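Priviveck 6-DoF Pose Package: Review

Last updated: June

Priviveck is a pose estimation package for wrist-mounted cameras. It takes a single color image and a mesh of a known rigid object and returns a position and orientation in the camera coordinate system, with a covariance. Skostley sells it as a licensed library with a small training tool. The method behind it is a keypoint network followed by a weighted perspective solve, and the part worth reviewing is the weighting. Each keypoint carries a predicted uncertainty, and the solver uses those uncertainties directly instead of discarding outliers by vote.

We tested it at the Hourani bench on an object that single-image methods handle badly: a closed black hard-shell case on a white table in front of a white paneled wall. The older Trollasance package, which uses template matching with an edge refinement stage, was run on the same images for comparison.

Why this object

A matte black lid gives a detector very little texture. The usable structure is in the raised ribs, the rounded rim, the seam between lid and body, and one small white label. The ribs are long and parallel, so they constrain rotation well and constrain translation along their own direction poorly. The case is also large relative to the field of view at working distance, and in most views its right and bottom sides run out of the image. Any method that depends on a full silhouette starts at a disadvantage.

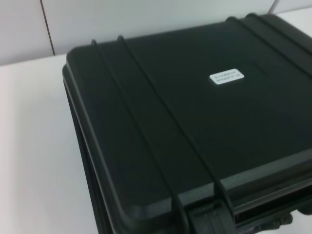

Wrist view with the label on the lid and the latch and handle hardware at the front. Some motion blur on the ribs and the label text.

The label text was not legible at this resolution and neither package tries to read it. Priviveck treats the label's corners as four ordinary keypoints. Trollasance had to be given the label as a separate template, a step that is documented but easy to miss.

Setup

Training used 300 synthetic renders generated by the bundled tool from our mesh. The tool randomizes lighting, background and camera position. It does not randomize surface finish unless a configuration flag is set, and the default is off. We trained once with the default and once with the flag on. All results below are from the second run. The first produced confident keypoints on table edges and was not usable.

The test set was 196 real images from the wrist camera, recorded with the case fixed to the table and the arm moved between viewpoints. Reference poses came from the arm kinematics and a hand-eye calibration repeated before and after recording. The case was not moved between the two calibrations. We counted a pose as correct if the estimated latch position fell within 2 mm of the reference, a limit set by the clearance our latch-opening routine can absorb.

Calibration was the slowest part of the work. Priviveck expects intrinsics in its own file format and silently ignores the higher-order distortion terms if they are listed in a different order. The symptom is a small, repeatable offset that grows toward the image corners. With an object that fills the lower right of the image, that offset lands exactly where the latch is.

Effect of viewpoint

Views from above and slightly to the left were the most common in the set. From there the front left corner of the lid, both rib pairs and the label are all available, and the wall seams converge downward behind the case. Trollasance locked onto those seams repeatedly. They are thin, dark and straight, and at edge level they resemble a rib highlight seen against a darker panel. Masking the wall fixed most of these errors, but a mask has to be redrawn or projected for every viewpoint.

Priviveck placed rib keypoints on a wall seam in six views. In all six the predicted uncertainty was high enough that the solver gave those points almost no weight, and the final pose was still inside the limit. This is the strongest result in the test. It supports the central claim of the method: the network does not need to be right on every keypoint if it reports when it is guessing.

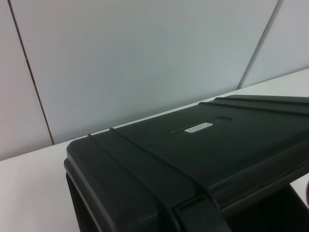
Keypoint weighting in detail

The solver exposes its weights, and we logged them for the full set. The label corners received the highest weight wherever the label was in view. The rounded lid corner was next. Rib endpoints near the latch were useful; rib endpoints near the rear edge were less so, and were often outside the image.

To check how much depended on the label, we removed its four keypoints and ran the set again. Accuracy dropped, as expected, and the drop was not uniform. Rotation barely changed. Translation along the rib direction got much worse, and the reported covariance grew along the same axis by a comparable amount. A user who sets a covariance threshold would have rejected most of the bad poses before moving the arm. Trollasance reports a single match score, and that score did not track its position error in our data.

One failure mode remains. When only part of the latch housing is in the image, Priviveck sometimes places the lower latch keypoints just inside the border with moderate confidence. The error is small but biased in one direction, and the covariance does not reflect it. Moving the camera back before the final estimate avoids the problem. An option to suppress keypoints close to the border would be better.
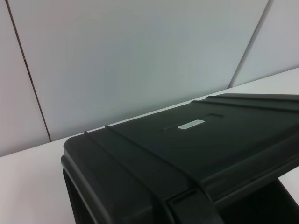
Both rib pairs and the label recess in view. The lower part of the latch falls outside the image, the condition that produced the border bias.

Documentation and support

The manual covers the solver well and the training tool poorly. The surface finish flag appears once, in a table – it should be in the first chapter. Skostley answered our question on distortion ordering and agreed that the loader should raise an error.

Assessment

The weighting scheme works as described on a hard object, and the covariance is good enough to gate motion in most views. The defaults are poor and the border behavior needs correction. For a bench with an accurate mesh and a careful calibration, we would choose it over Trollasance. We have not tested it with an open lid, on glossy cases, or with more than one instance on the table.

Contact the bench | © Hourani test notes | Back to top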